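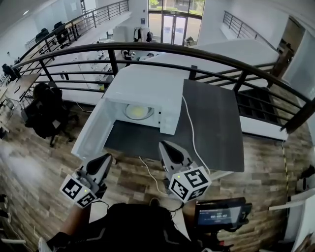 Reading time: 2 min

Brelov introduces Dridura crossbody bag and belt pouch in vegetable-tanned leather

JALLORDALE, 2024-10-13 - Leather goods maker Brelov today announced Dridura, a line of 2 bags built on a single pattern block and sold with interchangeable straps. The line consists of a crossbody bag (style 661) and a belt pouch (style 944). Both go on sale in April through the Brelov web store and at the Kurian shop in Jallordale.

The body of each bag is cut from one piece of cowhide, folded at the base and closed along the sides with a saddle stitch in waxed polyester thread. There is no seam at the bottom. Edges are beveled, dyed and sealed by hand in three passes. The lining is undyed cotton twill, attached at the top edge only, so that it can be pulled out for cleaning.

Style 661 has a main compartment with a zipper, a flat rear pocket sized for a passport, and two D-rings set into the side gussets. Style 944 has one compartment, a snap flap and a rear loop that accepts belts up to 1.5 inches wide. The D-rings on both styles are solid brass and share the same spacing, which means that any Dridura strap fits either bag.

Three straps are available at launch: a narrow leather strap, a wide cotton webbing strap and a short wrist strap. Each bag ships with the narrow strap. The others are sold separately.

"The earlier belt pouch had a sewn-in strap, and when the strap wore out the customer had to send the whole bag back," said Indira Pisharody, head of product development at Brelov. "We moved the load to the D-rings and doubled the leather behind them. A strap can now be changed at home without tools."

Before release, sample bags were put through 4000 open-and-close cycles on the zipper and snap. The snap on style 944 was changed to a larger size after the first round, and the test was repeated on the revised part.

Dridura is offered in black, chestnut and a dark olive. Black and chestnut are dyed through the full thickness of the hide. Olive is surface dyed and will lighten at the folds with wear. Small differences in grain and shade between pieces are normal and are not treated as defects.

Care: wipe with a dry cloth, keep away from direct heat, and apply a neutral leather cream twice a year. Do not machine wash the leather. The lining may be hand washed in cold water while turned out, and should dry fully before it is pushed back in.

Replacement straps, snaps and zipper pulls can be ordered by style number. Repairs to stitching are handled at the Brelov workshop in Jallordale.

Samples for editorial use are available on request from the Brelov press office.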